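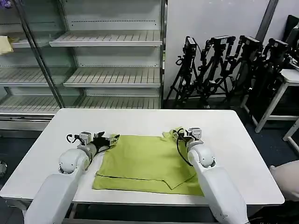

A stiff front door lock is the easiest job in the trade to oversell. The key sticks, you ring a number, and you are told the whole thing is worn out and must be changed. Sometimes it is. Often it is dry or dirty, or the door has dropped a little and the bolt is rubbing on the plate. Try the steps below before you agree to anything. You need a small screwdriver, a tube of dry graphite or PTFE lubricant, a pencil and a cloth. Any cloth will do, though a bright one like the lime-green one on the white table shows up black muck nicely, and you want to know how much is coming out.

Step 1. Try the lock with the door open
Open the door and turn the key with the bolt in mid-air. If it turns freely, there is nothing wrong with your lock. The trouble is where the bolt meets the frame, so skip to step 4. I have seen quotes for a new cylinder written out before anyone had done this.

Step 2. Try the spare key
Use the key that came with the lock, if you still have it. A copy of a copy can be just far enough out to catch. Etenesh Tesfamariam, who used to cut keys for Griron, told me to lay both keys side by side on a plain surface in good light and compare the cuts. If the spare works well, have a new copy made from that one.

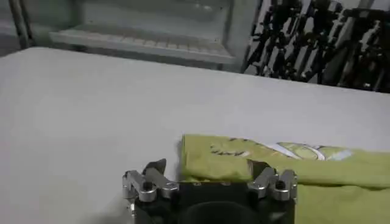
Light grey tabletop with clear space in the middle.

Step 3. Clean and lubricate
Wipe the key, put it in, take it out, wipe again. Keep going until the cloth stays clean. Then give one short puff of dry lubricant into the keyway and work the key in and out 20 times.

Don't use cooking oil. I would leave general-purpose spray oil alone as well, whatever the tin says. It feels wonderful for a week and then the dust sticks to it. Sodberg sells a "lock revival kit" which, as far as I can tell, is graphite and a rag in a nice box. Use your own rag.
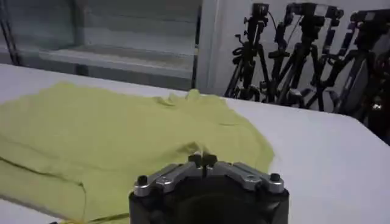 Yellow-green T-shirt on a white tabletop, bunched up at the collar.

Step 4. Check the strike plate
Rub pencil on the end of the bolt, shut the door, lock it as far as it will go, and open up again. Look for the grey mark on the plate. If it sits high or low, the door has moved. Tighten the hinge screws first. If that doesn't do it, loosen the plate, shift it 2 mm the right way and tighten it again. Doors swell in wet weather, so one that was fine in summer may well catch in November. 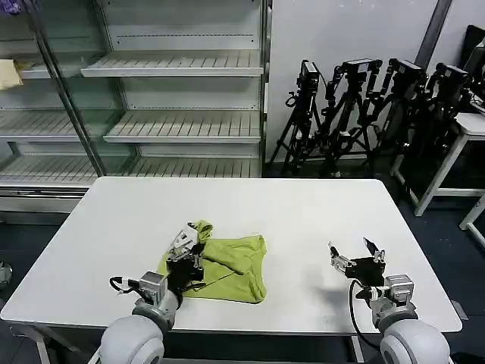
Step 5. Only now think about a new lock
If the key is still stiff with the door open, the spare is no better and you have cleaned it properly, the cylinder may be worn. Get the price in writing, with parts and labour apart, and ask to keep the old one.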